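Subject: Re: [couples-nights] Cheap date ideas for February, anyone?
From: Bronwyn Merrick
To: couples-nights list

> We have done the movie thing and the restaurant thing to death. Looking for
> something the two of us can do at home on a weeknight that doesn't need a
> sitter and doesn't cost much. Board games end in an argument at our house,
> so maybe not those. Also, has anyone tried the night walk at Goltcombe?
> Is it worth the drive in winter?
>
> Thanks, Skurumon

Hi Skurumon,

I'll take the walk first since it's the short answer. Yes, go, but go on a Sunday. The lot at the Goltcombe trailhead fills up on Saturdays with people headed to the ice rink, and you end up parking along the road. The loop we do is the lower one, past the mill pond and back. We paid 2 dollars for parking last winter. Bring a real flashlight, because phone lights are no good past the footbridge. We eat at McKinnon afterward, at the diner across from the feed store. They close the kitchen at 8:30, so start early.

As for home, what has worked best for us is the question jar. We write questions on slips of paper, fold them up, and pull one each after dinner. The rule is that you both have to answer, and the one who drew it goes second. We started with the usual kind ("what was your first impression of my parents") and ran out in a week. The better ones were small and practical. What did you eat for lunch in third grade? Which of my shirts would you throw out? What would you do with a free Tuesday and no car? We have 93 in there now and have repeated a few without minding.

The second one is cooking blind. One person has the recipe and can't touch anything. The other one cooks and can't look at the recipe. Pick something forgiving. Soup is fine, pancakes are fine. Do not try pie crust. My husband gave me directions for dumplings in what I'd call the wrong order and we ate at ten, but we laughed more than we have at any restaurant.

Third is the trade. Each of you picks one chore you hate, and the other one does it that night while you keep them company. It doesn't sound like a date. Put some music on and it's fine. I sorted his receipts and he cleaned out my side of the closet, and we talked the whole time, mostly about whether we'd ever move.

Fourth, an indoor picnic. Turn off the TV, put the phones in another room, and eat everything with your hands. We had cheese, apples, crackers and a cold chicken. If you don't want to sit on the floor (my knees don't), set it up on a table with a cloth long enough to hang down in front, and carry the food over in a basket. Any basket will do.
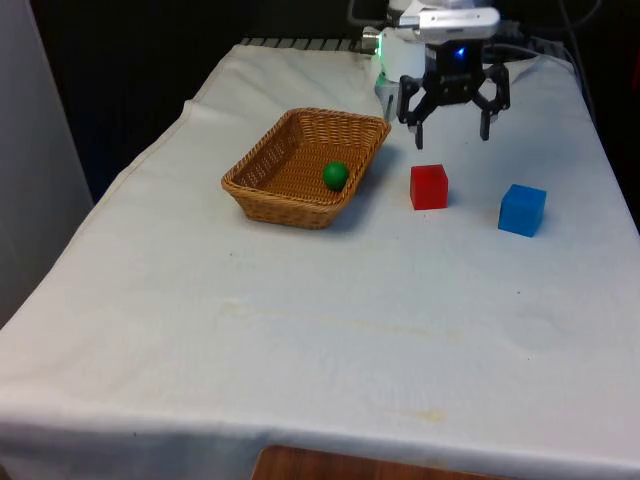 White cloth, shallow wicker basket.

On the arguing over board games, we had the same trouble and switched to jigsaw puzzles. You're on the same side, so there's nothing to win. I'd stay under 500 pieces for a weeknight. The one we liked was 335 pieces, an odd number, with a map of old railroads on it. The big one his sister gave us is 3125 pieces and has been under the bed for two years. If anyone on the list wants it, write to me off list and it's yours.

Gremamus asked last month about ideas for couples on different shifts, and I never answered, so I'll add it now. We did that for most of a year. What helped was breakfast for one and dinner for the other at the same table, same time, 6:15 for us. We also kept a notebook on the counter and wrote a few lines in it before leaving. Some days it was only about the dog or the water bill. I still have it and I'm glad we kept it up.

Let me know how the walk goes if you try it, and whether they've fixed the second gate. It was stuck half shut when we were there.

Bronwyn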